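Wednesday, June 17, 2026. Genemard handheld kit, trial unit, third session

Adesuwa is back from Fovcombe so we had two pairs of hands today. Writing this up before the call with Akinola, who are selling us the kit and want an answer on whether we keep it.

For anyone reading who missed the first sessions: the offer is a pair of Genemard hand-held grippers, the head camera, the recording software (Donau, they call it) and a support plan. The aim is to collect cloth-handling demonstrations without tying up the arm. We have had the arm since February and it spends most of its life waiting for somebody to finish teleoperating it.

**Setup**

Quicker than last time. Donau found both grippers at the first attempt. The head camera did not show up until I moved it to the other USB port, same as in the second session. I have put tape over the bad port on the laptop. Adesuwa thinks it is the cable. We swapped cables and it made no difference, but she is not convinced, so the old cable is in the drawer with her name on it.

Calibration of the marker blocks: the manual says to hold each gripper still at arm's length, then turn it slowly through all faces. Did that. The left one passed. The right one failed, then passed when I did it again more slowly. The software does not say why it failed, only "pose residual high". I would like Akinola to tell us what threshold they use.

**Task**

Pick a cloth up off the floor, carry it to the table, lay it down flat. Then the same with a fold added. We left the room as it was and did not tidy for the session. If the data is only good in a bare room it is no use to us.

**Notes while recording**

- Trigger on the left gripper is stiffer than on the right. My forefinger was sore by lunch. Adesuwa has smaller hands and found both of them heavy to squeeze.
- Thin cloth slides towards the tip of the jaw if you take only a corner. Better to go in deep and take a proper bunch, but then it is harder to let go cleanly over the table.
- Laying flat is much harder than picking up. With your own fingers you would feel the edge. With these you have to look for it, so your head goes down and the camera goes with it.
- Tracking dropped twice when I turned the right gripper palm up. Donau marks the gap in the timeline in red, which is helpful, but it keeps recording and you don't know until you stop. A beep would do.
- The floor is shiny under the ceiling lights. I had expected trouble with the markers from the glare and could not tie any of the dropouts to it. Still want to try with the lights at the far end off.
- Foot on a cable once. No harm done.

Watching the playback afterwards, the view from the head is wider than I had assumed. It takes in both hands even when they are well apart, and most of the table with it.
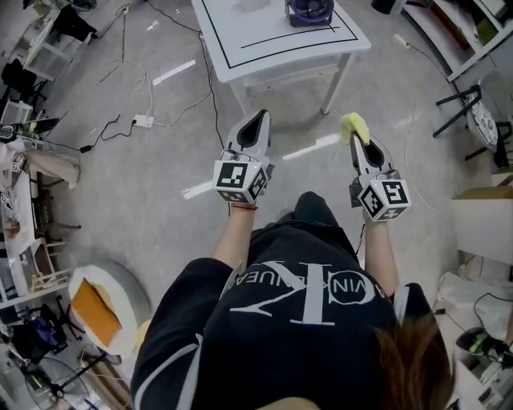 The marker tracks line up well with the video on the good takes. Where the two grippers come close together the overlay jitters for a moment and then settles. Adesuwa exported three takes and ran them through our own replay script. Two went through. The other stopped with a timestamp error at the point where the camera stream starts, which looks to me like the same port problem and nothing to do with the export.

File sizes are bigger than the sales sheet led me to expect. There is a compression setting buried under Project > Advanced, off by default. Will turn it on next session and compare.

**Where I've got to**

I'd keep the grippers. I am less sure about the support plan, as both questions we have sent so far came back with a link to the manual. Adesuwa would rather take the plan for the software updates alone. We have not settled it.

**To ask Akinola**

1. Calibration threshold, and whether we can see the number.
2. Can the left trigger spring be changed, or do we send the gripper back?
3. Audible warning when tracking is lost.
4. Spare jaw pads: sold separately or only as a set?

**Next session**

Thicker cloth, towel weight. Far lights off for half the takes. Adesuwa to wear the camera and I'll run the laptop. Charge both grippers the night before, I forgot this time and the right one was low when we started.

H. Shehu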